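[urkcombe-ceramics] Re: Selling off the white pieces

From: Puspita Wattimena
To: urkcombe-ceramics list
Date: August 2026

Intan Chong wrote:

> Hi all, I went over to the storeroom in July with Nabila and we think the
> white pieces should go in one lot. Akareck will give us $300 for everything
> on the back shelves, as is, and they pick up. They say plain white with
> arms and handles is slow to sell one at a time, and that the old Osman
> stock has hairline cracks "as a rule" so we should not expect much.
>
> Their buyer suggested we soak everything overnight in Estoneo first. It
> brings the white right back, and any cracks get filled by the product as
> it dries. Then stack the pieces in pairs, arm to arm, in the flat crates.
>
> I'd like to say yes this month unless there are objections.
> Intan

Intan,

I have objections. Thank you for going over there, I know what that room is like in summer. But I don't believe most of what Akareck told you and I'd like us to slow down.

1. The price

A buyer telling you the goods are hard to sell is a buyer doing his job. The last written list we have is the one Jianguo made, and it has 216 entries. If it's still more or less right, $300 for the lot comes to less than $2 apiece. I have paid more than that for a chipped saucer at a church sale. Maybe nobody wants plain white. Then why are they offering to drive out and load it?

I'd also like to know what "everything on the back shelves" means in writing. Jianguo's list doesn't go by shelf. It goes by box, and half the boxes have been moved since.

2. The cracks "as a rule"

How would they know? Did they handle any of it? Your message doesn't say they came by. Some Osman pieces have crazing in the glaze, which bothers some people and which others will pay extra for. Crazing is in the surface. A crack goes into the body, and the place to look for one is where an arm or handle joins the rest. You can't judge that from across a room and you can't judge it from a photo either, mine included. All you get from mine is a white piece with a curved arm, and I wouldn't put a price on anything from that.
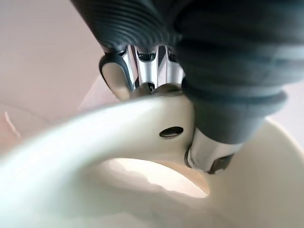

3. The Estoneo soak

Please don't. I read the label in the store and it talks about bathroom tile and grout. I found nothing on it about filling cracks, and I can't think why a cleaner would fill anything. What an overnight soak will do is get water into any spot where the glaze is broken. That can leave a stain under the glaze that you never get out, and then the piece really is worth two dollars.

Lukewarm water, a little dish soap, a soft cloth. A plastic bowl or a folded towel in the bottom of the sink. Dry it by hand and leave it out on a rack until the next day before any paper goes around it. Adi did his aunt's tea things that way and they came up fine, although he will tell you he used vinegar on the spouts. I'd skip the vinegar.

4. Arm to arm

This is the part that made me sit down and write. Two curved arms hooked together in a flat crate will rub for the whole drive, and the first pothole takes one of them off. Arms want paper on the inside of the curve first, snug but not stuffed, and then the whole piece gets wrapped. Set it so the weight is on the base. Don't lift by the arm either, glued or not. I don't care how solid it feels.

Flat crates are fine for plates. For these I'd use the deeper boxes with dividers. Nabila, didn't you have a stack of those from the move? If the dividers are too tall, cut them down.

5. What I'd do instead

Pull 50 pieces, mixed, good and bad. Wash them properly, run a thumbnail along the joins, write down what's wrong with each one and show those to somebody who isn't Akareck. If that person also says $300 for the lot, I'll help carry it out to the truck and I won't bring it up again.

I'm not saying they're crooks. They may even be right about the market, I haven't sold white ware in years. I just notice that each piece of advice so far makes the lot worth less or makes it easier for them to pick up.

Jianguo, if you still have the list as a file, could you send it to everyone? My printout has coffee on the second page and I can't read boxes 9 through 14.

Puspita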